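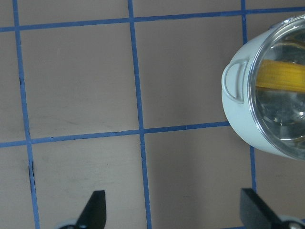
Robotics / Software

The planner that learned to wait

At Sernance, a small white toy pot with a clear lid has taken up most of Wanpen Thongsuk's October. Her team writes the perception and planning code for Unen, a tabletop arm that sorts and moves kitchen items, and lids like this one are where the old version fell apart.

The depth readings came back full of holes. Unen would pick up the yellow piece inside the pot, decide it was sitting in the open, and plan a straight path down to it. In a test set of 325 attempts, 57 ended with a finger pressing on the lid.

The fix took two changes. The first was to stop trusting a single view. Unen now looks at a pot from 3 wrist positions before it commits, and marks any region where the readings disagree as solid. The planner then goes for the side handle.

The second was the blue tape. Boonmee Prasertsri laid it out in a grid so the software could check its own position against the lines. The strips are a few degrees off square, and he left them that way. The code measures the tilt each time it starts.

"We lost a week to a calibration file that was out of date," Thongsuk says. "Now it gets rebuilt every morning at 8."

Steam and wet counters are next on the list.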